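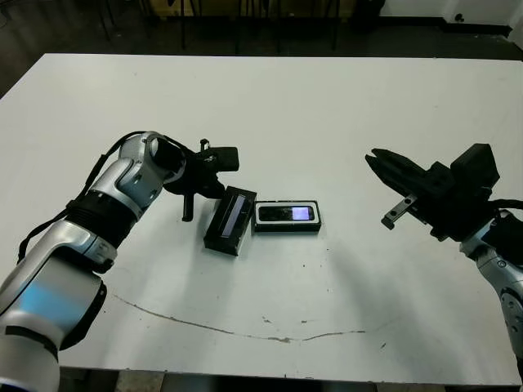

Skalludex Two-Arm Bench Kit
Section 4: Table set-up and first two-arm run

Complete Section 3 (mounting the arms and running the cables) before you start. You will need the 2 mm hex key from the kit, a tape measure, masking tape, and two small objects you don't mind dropping. The steps are the same for a home build and for a shared shop. In a shared shop, read 4.4 first.

4.1 Placing the arms

1. Stand each arm at its own end of the table so the two grippers can meet over the middle. Both bases must be on the same floor or the same rail.
2. Measure from the center of one base to the center of the other at floor level. The default profile expects 638 mm. If yours is different, write the number down. You will enter it in step 9.
3. Turn each shoulder by hand until the printed arrow on the base faces the table. Do not force it past the stop.
4. Check the cable loop at each elbow. It should hang free when the arm is straight and when it is fully bent. If it goes tight, back out the clip one notch and try again.

Note: The grippers do not have to match. If you fitted the Kuusk gripper on one side, select it in the arm menu for that side only. The wrong gripper type puts the fingertips 63 mm off along the wrist line.

4.2 Table surface

A plain, pale, matte top works best. Glossy tops confuse the overhead view, and so does a patterned cloth. Scratches, hairlines and small specks can be left alone as long as the top is flat and does not rock. Wipe off grit where the fingers will touch down.

5. Clear the table. Tools, mugs and spare screws go somewhere else.
6. Put a small tape cross at the center of the top.
7. Set the two test objects near the cross. They should be light and narrow enough for the fingers to close on from the side. Leave the rest of the table clear.

Caution: Dark objects with a shiny face can throw back a streak of light, and the software may read that streak as an edge. If an object keeps being found in the wrong place, turn it a little or move the lamp.

4.3 First run

8. Switch on the Horkar power unit and wait for both base lights to turn steady green.
9. Open Set-up, then Pair. Enter the base distance from step 2 and save.
10. Set speed to 10 percent for both arms. Leave it there for this whole section.
11. Press Home. The arms move one at a time, left first.
12. Press Approach. Both grippers come in over the table and stop short of the objects. Watch the low side of each gripper. If a finger or bracket is going to touch the top, press Stop and raise the table height value by 2 mm.
13. Repeat step 12 until both grippers stop clear, then press Save Pose.

Caution: Keep your hands off the table while either base light is blue. Stop holds the arms where they are and does not release them. To free an arm, use the release key on its base, and support the forearm first.

4.4 Shared shops

Chairs and stools go back beyond the far side of the table, out of reach of both elbows. Tape the reach line on the floor. Save your settings under your own profile name. The Brasis controller keeps only the last unsaved set, and the next person will overwrite it.

If an arm stops during Approach with code E2, go to Section 7.

Revised 08/08/2023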